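Trornetti Rodeo Home Trainer: Set-Up Guide
Section 4. Your first band workout

Welcome to the fun part! Your Rodeo is bolted together, the feet are level, and now you get to move. This section takes you through picking a band, setting the anchor height and doing your first full session. If you skipped Section 3 (wall clearance), please go back and do it now. We'll wait!

Before you start

Wear shoes with a flat, grippy sole. Running shoes with a thick heel are fine for rows but feel wobbly on squats. Drink some water, and move any rugs out of the way.

CAUTION: Check every band for nicks before every session. Stretch it gently between your hands and look along both edges. A nicked band goes in the trash, even if the nick is tiny.

Picking a band

1. Start with the lightest band in the bag. Yes, even if you've trained for years! Bands get harder the further you pull, and that feels very different from a dumbbell.
2. Clip it to the lower anchor and do a few slow rows.
3. If you could chat happily the whole way through, go up one band. If your shoulders creep toward your ears, stay where you are.

Note: Two bands can share one anchor, but never more than 2. The clip is rated for a pair.

Setting the anchor height

4. Pull the spring pin out and slide the carriage up or down the post. The scale on the post is in centimeters. For chest presses, most adults will love the 100 mark.
5. Let the pin snap back into a hole. You want to hear a good loud click.
6. Tug the carriage down hard with one hand. If it moves at all, the pin isn't seated.

CAUTION: Never stand in line with the band while you test the pin.

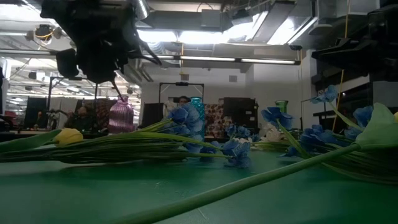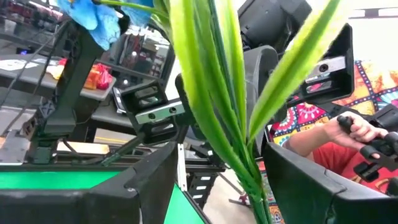

Artificial flowers and green stems, in both pictures.

Your first session

7. Warm up for 200 seconds. March in place, swing your arms, roll your shoulders. Put on a song you love and it flies by.
8. Do one set each of rows, presses and squats. Stop each set while you still have a couple of clean reps left in you.
9. Rest until your breathing settles, then go around again.
10. Finish with slow stretches for your chest and hips.

Silvan Marti, who wrote our beginner plan, likes a slow count of three on the way back in every exercise. Try it on the rows first. You'll feel muscles you forgot you had!

Note: Some soreness the day after is normal. Sharp pain in a joint is a signal to stop and talk to a doctor before your next session.

Logging your work

11. Write down the band color, the anchor mark and your reps in the back of this guide. The log has room for 200 sessions, so don't be shy about filling it.
12. When you can do every set of the Tulis plan (Section 5) with steady form, move up one band on the rows only. Presses usually take longer to catch up.

Putting things away

Unclip the bands and hang them out of the sun. Lower the carriage to the bottom hole and wipe the post with a dry cloth. Skip the oil, as it makes the pin slip.

Guide text by Khoa Lại. Revised 2020-07-09.
Continue to Section 5: The Tulis plan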